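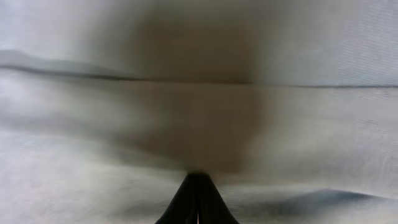
Folding table, 7/8/21: does the Myung fold earn its keep?

Carrying on from the last page. Yasmine is convinced the Myung fold (sleeves in, hem up by a third, then over again) gives a flatter pile than the plain half-and-half we've always done. I said I'd try it properly before agreeing, so I did, and I still don't agree.

Shirts are from bag 763, the mixed cotton lot, nothing ironed. That matters more than the leaflet lets on. The Myung leaflet shows a stiff new shirt with sharp shoulders, and of course that folds well. You could fold a new shirt with your feet. An old soft one has a hem that has twisted round from the side seams, so when you line up the hem the seams are off, and when you line up the seams the hem sticks out. Pick one. I went with the seams.

Fold width

Aimed for 31 cm, to suit the Prakport shelves. Got there on the thicker shirts. The thin ones creep wider when you let go, and pressing down with the flat of the hand only moves the slack to the other end.

Yasmine says smooth before every fold. Tried that. It takes nearly 9 minutes longer over the bag, and by the time a shirt has been lifted across to the pile I can't tell which ones were smoothed. She says she can. I'd like to see her do it without knowing beforehand.

The table

I'll give the Grustham table its due, the height is right and my back was fine. I'm less keen on the top. The grain is so busy, all streaks and knots, that I keep lining things up with it by eye and then finding the grain isn't parallel to the edge. Use the back edge instead. It is at least straight. Masking tape at 31 cm would be better still, if it comes off again without marking the wood. Test on the underside first, please.

Stacking

Pile goes on the left, unfolded stuff on the right. I'd have it the other way round, but Yasmine set it up and I wanted to keep her arrangement for her method. Folded edges all facing the same way, or the stack starts to lean.

The light blue one with the lettering is on top of the pile and I'm not counting it as a pass. It is wrinkled and loosely folded, and if that went on a shelf I'd take it off again. The black one on the right is still in a bunch. Printed shirts in general are a nuisance. The leaflet says "print facing up for easy selection", which is fine until you find the fold line wants to go through the middle of the words.
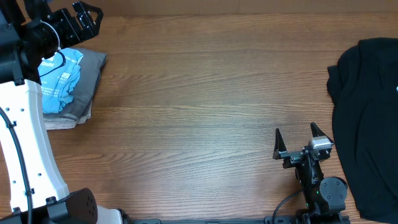

Reda Naciri

Where I've got to: no real case for changing over. The Myung fold is tidy on heavy cotton and a waste of time on thin stuff. I suspect half the benefit people report comes from being more careful than usual while they try something new. The same thing happened with the Jollo folding board last November. It was wonderful for 2 days and then it lived behind the door.

Still to do:

Plain fold on the same bag, same table, so there's something to compare with.

Leave both piles overnight and measure the height in the morning, at the middle and at the corners.

Ask Yasmine to sort smoothed from unsmoothed without being told. Write her answer down here before discussing it.

Find out whether the shelf width is the inside measurement. If it isn't, all of the above needs doing again.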